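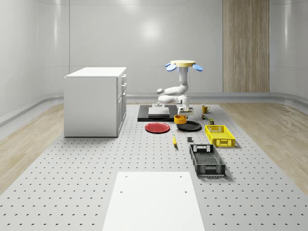 Bralwood kitchen table, arm folded up, pot sitting on the back edge of the black plate.

Sim and planning: what's new this month

Quick one from the planning side, release notes are going out late and half of us are on leave in April. So, short version.

Istar is now the default planner for all the table scenes. The old one is still in the repo behind a flag, please don't build anything new on it. Moved over this month: Bralwood kitchen, the shelf scene, both drawer scenes. Not moved: the conveyor. Don't ask about the conveyor.

Biggest change is the time budget. Istar gets 200 ms per replan and then has to hand back whatever it's got. Before, it would sit and think for ages on anything near the baskets, all those little holes in the sides made the collision mesh huge. We now swap in a simple open box for each basket at planning time and keep the detailed mesh for contact only. Big speed up. Downside: it won't try to poke a finger through the lattice any more, if your task relied on that (one did) you'll need to set mesh_full on that object.

Also new, resting-on checks. Bowls and pots half over a plate rim used to come back as "on table" or "on plate" more or less at random depending on which contact was listed first. Now you get both, with the share of weight on each. If your success check reads the old single value it'll break. Sorry. It's a one line fix, see the Leung branch for how it's done there.

Perception

Olive cans still a pain. Two small things of much the same colour close together, behind the yellow basket, and the segmenter merges them from low angles. Leung (the new segmenter, for anyone who missed the last issue) splits them properly in most of the test views but is slower. You can turn it on per object class. Suggest you do it for the cans and leave it off for everyting else.

Colour lookup for the mugs is fixed. "Yellow mug" no longer returns the banana.

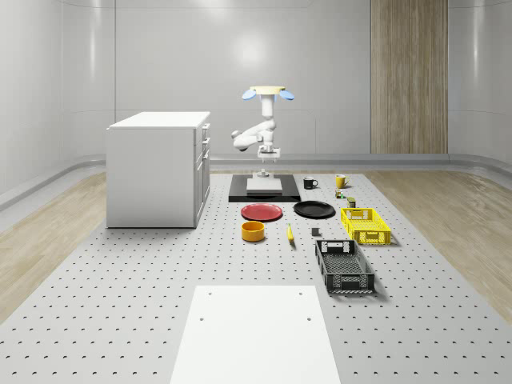

Grasp approach

Top-down approach has been rewritten. Gripper stops a short way over the target with fingers open, waits for one fresh pose, then commits. The old version used the pose from the start of the move, fine until something got nudged. Hover height is in the config, leave it be unless your object is tall. Small grey parts on the white board are the main test case, low contrast and not much to hold on to.

Numbers

Nightly run is 3,000 episodes now. First full night on the new stack had 1,275 with at least one replan, higher than we'd like, and 31 that hit the time limit with no plan at all. Most of the 31 are the arm folded in tight and trying to get out past the cabinet. Looks like a bad seed pose more than a planner bug, still digging.

To do, if you've got an hour

Rebase on main before you file anything. Send Trimetex your failing seeds, with the config, not just a screen grab. And will whoever has the GPU box booked overnight please realease it in the morning, the nightly queues behind you.

Docs for the new flags are half written. Ask in the channel till then.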